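How to Find and Follow a Variable Star From Your Backyard

I put off variable stars for years. I figured they were for people with domes and mortgages on their domes. Then one cloudy September I read up on how brightness estimates get made, and it's just comparing one dot of light with two others! You can do it with binoculars and a notebook, and your numbers can end up in a real light curve.

So this is how I do it from my yard in Zenamcombe, where the streetlights are not kind.

What you need

Binoculars (mine are plain old 10x50s), a red flashlight, a pencil, and a chart for the star you picked. A lawn chair if you like your neck. Pencil beats pen on cold nights, by the way. I've had ink quit on me halfway through a number more than once.

Pick a star that never gets too faint for your gear. Mira is the famous one and it's a lovely thing to follow, but it spends months too dim for binoculars, so you may go out and find nothing there. Delta Cephei is friendlier. It goes up and down in a little over five days and you can see it without any optical help at all from a decent spot. Algol is great fun too, because when it dips it does the whole thing in one night.

Get your chart sorted indoors

Print a chart that shows the variable with comparison stars around it, each one marked with its magnitude. The decimal points are usually left out so they don't get mistaken for stars, so a star labeled 42 is magnitude 4.2. I missed that the first time and was very confused. Remember too that bigger numbers mean fainter stars.

I do my chart work at the table before dinner. Trace the hop you'll take from a bright star you already know, and turn the page so it matches the way the sky will be facing when you go out.
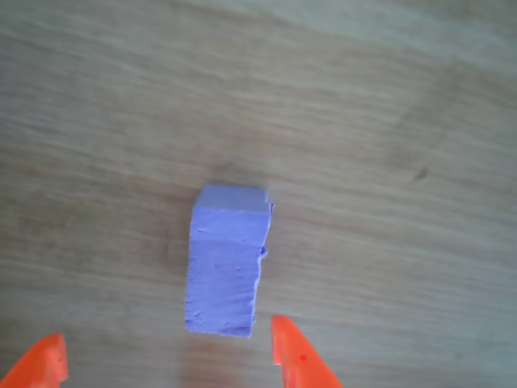
Step 1: Let your eyes adjust

Give it a good half hour. No phone. I mean it about the phone, one peek and you're starting over. If a neighbor's porch light is a problem, stand in the shadow of something, a shed or a car will do.

Step 2: Find the field

Go from your bright star to the variable in small hops, checking the pattern at every stop. Little triangles and crooked lines of stars are your street signs. When you think you're there, check two more stars that ought to be nearby. I once followed the wrong star for 6 nights and wondered why it was so wonderfully steady.

Step 3: Make the estimate

Find one comparison star a bit brighter than your variable and one a bit fainter. Now ask yourself where the variable falls between them. Say the bright one is 3.6 and the faint one is 4.2, and yours looks halfway. Call it 3.9. If it's closer to the bright one, maybe 3.8.

Keep your glances short, especially with red stars. Stare at a red star and it seems to get brighter the longer you look, and your estimate drifts right along with it. I throw the binoculars slightly out of focus so that every star turns into a small disk, which makes them easier to compare. Put each star in the middle of the view when you look at it, too.
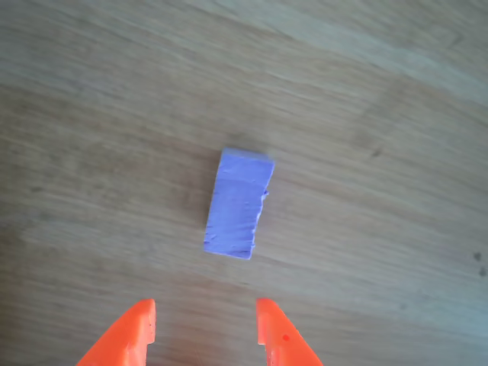
Write the number down right away, along with the time and which comparison stars you used. I note the sky as well: haze, moon, that sort of thing. And don't peek at last night's number first! If you know what the star "should" be, you'll see it.

Step 4: Plot it

Graph paper is fine. Time goes along the bottom, magnitude up the side, with the small numbers at the top so that up means brighter. The first handful of points will look like spilled pepper. For Delta Cephei, try folding all your nights onto one cycle using the published period, and a shape starts to show: a quick climb, then a slower slide back down. Mine took 80 estimates before I really liked the look of it, but I'm picky and my early ones were awful.

Scatter of a tenth or two of a magnitude is normal for eyeball work. Leave the odd points in. If you log your numbers with an observing group, send them as you wrote them and let the averaging take care of the rest.

Comments

staltora_skies
The out of focus trick fixed my Betelgeuse estimates. I was always coming out brighter than everybody else.

mothwing106
Is 7x35 enough for Delta Cephei or should I save up?

Reply from the author
Plenty! Go out tonight if it's clear.

prerora
My first Algol dip was last weekend and I stood out there until my feet went numb. Do you have a chart you like for it?

Reply from the author
Any one that shows Perseus and Andromeda together. You want comparison stars on both sides.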